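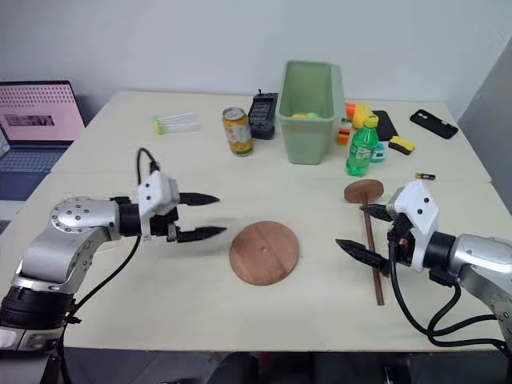

Work Surface Inspection – Room 42, Corkus Building
Form 623, tables and what lives on them
Date of inspection: 2/22/20
Previous inspection: June
Result: Pass, with comments

Ratings are OK, Fix, or Watch. Watch means it isn't wrong yet. Please write your replies in the reply column of the paper copy and not on sticky notes. The sticky notes from June fell off, and I am told this was taken as agreement.

1. TABLES

1.1 Tables stable, no rocking – OK
Leaned on both with my full weight. They complained less than I did.

1.2 Join between tables flush – Watch
The two white tables have been pushed together and there is a seam. You can slide a hand over it without noticing. A thin dowel will notice. Push them tight again whenever somebody vacuums.

1.3 Surface clean, no glue or tape residue – OK
A clear improvement. The June form has a full paragraph about the glue.

1.4 Table legs, feet and levelers – OK
One leveler was a turn short. Fixed it while I was down there and have not billed for it.

2. WOODEN PARTS

2.1 Discs free of splinters and cracks – OK
Ran a cotton cloth around the rims, the usual test. No snags. The bigger disc is a nice piece of wood and deserves better than being used as a coaster, which I mention for no particular reason.

2.2 Dowel stand assembled and upright when not in use – Watch
The stand is a small disc on a thin stick. Upright, it is a stand. Lying down, it is a thing that rolls until it finds an edge. I saw it both ways during one visit. Either is allowed while you are working, but it gets put away standing or it goes in a drawer.

2.3 Joint between dowel and disc – OK
Twisted by hand, did not turn. Do not improve it with more glue (see 1.3).

2.4 Discs not stacked under other items – Fix

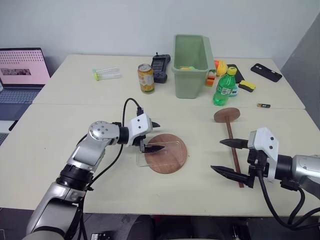
Item 2.4. Clear plastic tray resting partly on the round wooden disc, near table.

The tray goes flat on the table or back on the shelf. Half on and half off a disc is how trays get cracked corners, and Prelent charges us for a whole set when we need one. The last set was order 877 and I would like it to stay the last for a while.

3. THE BACK ROW

Every table has a back row, where things go when the person holding them needs both hands. The rule has always been that anything there should have a reason. I am prepared to be flexible about how good the reason is.

3.1 Drinks off the work surface – Fix
One can, orange and yellow label, far table. I did not pick it up to see how much was left, and the form doesn't ask. The drinks shelf is by the door. It was put in at the request of this room.

3.2 Tubes capped and racked – Watch
The tube with the green cap was lying on its side. Capped, so half marks. The Agudelo racks hold this size and there are spares in the cabinet.

3.3 Handheld controller stored safely – Watch
Standing on end behind the can. It looks tidy and will look tidy right up to the moment somebody reaches for their drink. Lay it flat.

3.4 Bins in use and not overfull – OK
The pale green bin has yellow things near the bottom and plenty of room above them. Other rooms could learn from this bin.

3.5 Laptop clear of the table edge and of liquids – Watch
Open at the far left of the back row. Same table as the can in 3.1. Fixing one fixes the other.

4. ROOM

4.1 Partition panel secure – OK
The gray one along the right side. It stands at an angle, and I have stopped asking people to straighten it. It didn't move when pushed, and that is what the form wants to know.

4.2 Walkway clear – OK
Measured at the narrowest point with a tape. Passed by 2 inches. Please don't spend them.

4.3 Lighting adequate – OK
No flicker. The tube over the door hums, but humming is on a different form.

4.4 First aid kit stocked – Fix
No small bandages. Plenty of the enormous ones. Restock from Zutetbridge with the next order, and leave the tweezers in the box, as they are there for the splinters 2.1 says you don't have.

FOLLOW-UP

Three items marked Fix: 2.4, 3.1, 4.4. The first two take roughly a minute between them, walking included. Initial each one on the paper copy when done. Watch items carry over to the next form, where they become Fix if I find them again.

Comments on the inspection itself go in the box below. Last time the box was used for a lunch order.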